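Casura Garment Steamer
Section 4: Filling, Heating and Steaming

4.1 Before first use

1. Remove all packing material from the steam head, the hose and the water tank.
2. Extend the pole to its full height and close both clamps.
3. Push the hose connector into the base and turn it clockwise until it clicks.
4. Place the steam head in its holder. The vents must face away from the operator.

Note: A faint odor may be present during the first heating cycle. Run the appliance for one full tank with the steam head pointed into open air before treating any garment.

4.2 Filling the tank

1. Switch the appliance off and disconnect it from the wall outlet.
2. Lift the tank by its handle and turn it upside down over a sink.
3. Unscrew the cap and fill with cold tap water to the MAX line.
4. Replace the cap, turn the tank upright and lower it onto the base.

In hard-water areas, the use of distilled water is recommended. Do not add vinegar, starch, perfume or fabric softener to the tank. Damage caused by additives is not covered by the Umow limited warranty.

CAUTION: Do not move the appliance by pulling on the hose.

4.3 Preparing the garment

Check the care label first. Where the label prohibits steaming, do not proceed. Empty all pockets and brush off dust and lint, as steam can set loose dirt into the weave. Items that have been stored folded or bunched should be shaken out and hung for a few minutes before treatment. Colored fabrics should be tested on an inside seam.

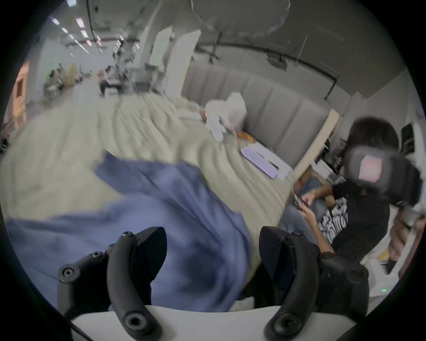

Cotton needs two passes, the second one from the inside, or the creases come back by lunchtime. This remark was submitted by an owner through the Rewi service desk, and the procedure below has been revised accordingly. The second pass is optional for synthetic fabrics.

4.4 Steaming

1. Connect the appliance to a grounded outlet and set the dial to the level shown in Table 4.
2. Wait until the READY light stops flashing.
3. Hold the steam head upright and press the trigger. Allow the first drops of water to clear into a towel.
4. Beginning at the collar or upper hem, move the head slowly downward. Keep the fabric taut with the free hand, well below the steam head.
5. For cotton and linen, turn the garment inside out and repeat step 4.
6. Leave the garment on the hanger until it is fully dry.

WARNING: Risk of burns. Never steam a garment while it is being worn. Wear the supplied glove when holding fabric close to the vents.

Table 4. Dial settings
Silk, satin: 1
Wool, polyester: 2
Cotton: 3
Linen: 3, with the crease clip attached

4.5 After use

1. Turn the dial to OFF and disconnect the power cord.
2. Allow the appliance to cool for 19 minutes.
3. Empty the tank and leave the cap off until the inside is dry.
4. Hang the hose straight so that no water collects in the bends.

Descaling is described in Section 6. Use only Nirameo descaling liquid, 350 ml per treatment.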